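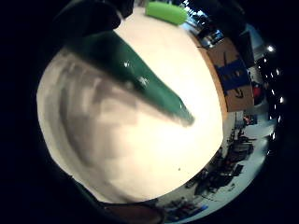

Words by Harriet Ockenden

Everything in the shops has gone round. Sofas have lost their corners, lamps look like puffballs, and the side table I tripped over in the Listley showroom in September had the outline of a boiled potato. The trade calls this "soft living". I went to three shops and read a good many catalogues to find out what it is for, and I still have my doubts.

The usual claim is that curves are calming. Listley says so on its swing tags and Dradero says so on its website, where a white pouffe in bouclé costs £800 and is described as "a pause for the room". I sat on it for half an hour. It was a decent seat, a little low for anyone with a bad knee, and I felt about as calm as I do on a kitchen chair with a cup of tea.

White is a large part of the trouble. A big, smooth, pale curve shows everything. One dark speck on a patterned armchair would pass for part of the pattern, but on a surface like the one at the top of this page your eye goes to it and stays there. Dradero's covers are dry clean only. The Culden version has a zip and goes in the machine at 30, and for my money that does more for a person's nerves than any amount of curving.

Then there is the matter of what you put with it. Stylists like a single strong colour laid across the white, and this season it is green: a glossy bottle green, or a sharp lime at the other end of the scale. Used together they can look very good, I will give them that. They also look like a decision, and you have to go on making it every time someone sits down and knocks the arrangement on to the floor.

Nor do round things store well. A square stool goes under a desk. Two of them stack. The Liang floor seat, a fat disc with no feet, will go under nothing I own, and in a small flat it spends its life being pushed from one side of the room to the other. It arrives in a cardboard box that takes up as much space again, which the returns policy obliges you to keep for a month.

Would I buy any of it? The Culden, possibly, in a darker shade and in the sale. Before you order, cut the shape out of newspaper at full size, put it on the floor and walk round it for a week. Mine lasted two days before I picked it up and put it in the recycling.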